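Going back to the wall after a long gap

2026-02-03

I started climbing again in the autumn after eight years off. I had stopped for the usual reasons. I moved house, the nearest wall shut, and by the time another one opened I had got used to doing something else with my evenings. This post is mostly notes on how the return has gone, plus a bit on shoes because two readers asked.

The wall I go to now is Vitside, which is on the trading estate behind the bus depot. It is a bouldering place with one small roped section at the back. I signed up for the introductory session even though I had climbed for years, and I'm glad I did. They went through falling properly, which I had never been taught. In my day you were shown the mat and left to it. Knees bent, arms in, roll back if you need to, and look where you are going to land before you let go. I spent twenty minutes just dropping off a low wall and felt a bit silly, but my ankles have been fine.

The first month was hard on the fingers and harder on the pride. My feet remembered more than my hands did. I could still see where to stand on most of the easier problems, but I couldn't hold on long enough to get there. I did two sessions a week and kept both of them under an hour and a half. When I ignored that and stayed for three hours, I had a sore elbow for a fortnight.

The grading is different from what I was used to. Vitside uses coloured circuits, and each colour covers a fairly wide range. The greens near the door are very gentle and the greens on the long overhang are not. I asked at the desk and was told the overhang had been set by someone new and would be stripped before long. It has been since, and the new ones are kinder.

Now the shoes. My old pair were dead, with the rubber gone hard and the straps perished. I tried four pairs in the shop and bought the Prokgate ones, the flat model with two straps. They are not exciting. They fit my wide feet, I can keep them on for a whole session, and the heel doesn't slip. I took them one size up from the size I would have bought in my twenties, when I thought pain was part of it. If you are starting out or coming back, I would buy the comfortable pair and wear them out before thinking about anything more aggressive.

Chalk I have no opinion on. I use whatever is in the bag.

Skin has been more of a nuisance than I expected. I file down the rough bits after a bath and put hand cream on at night, never before climbing. I still got a flapper in the second week on a big round jug that I kept swinging off. Tape held it together well enough to do some slabs.

I also started keeping a notebook. Date, how long I was there, what felt good, what hurt. I tried doing this on my phone first and gave up after a week.

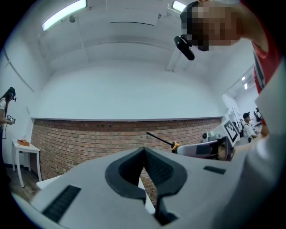

The notebook has been useful for spotting patterns. I climb badly if I have eaten late, and I climb badly on the second of two days in a row, every time. I would have told you both of those things were excuses until I saw them written down over and over.

In April I am hoping to get outside. The plan is a long weekend at Monumora, staying at the bunkhouse by the bridge. I went there once years ago and remember very little apart from the walk-in, which is steep and boggy at the top. There is a newer guidebook now, the Mahmoudi one, and it lists 853 problems across the whole valley. Most of them are far too hard for me, but there is a good spread of low ones on the lower boulders, and the landings are said to be flat. I have marked up a page or two in pencil.

I still need to sort out a mat. Hiring one is possible but you have to collect it from the village and be back before they shut, which takes a bite out of the day. A second-hand one would do. I will go and look at one this week if the seller ever replies.

The other thing to practise is coming down. Indoors you can climb down on any colour you like or just drop off the top. Outside you have to find the easy way off the back of the boulder, and on wet grass in tight shoes that can be worse than the climb – I remember that part very clearly. I have been downclimbing my warm-ups at Vitside for practice, which annoys anyone waiting, so I do it early when it is quiet.

I will write something after the April trip, assuming the weather lets us go. If anybody has stayed at the bunkhouse recently and knows whether the drying room works, please leave a comment.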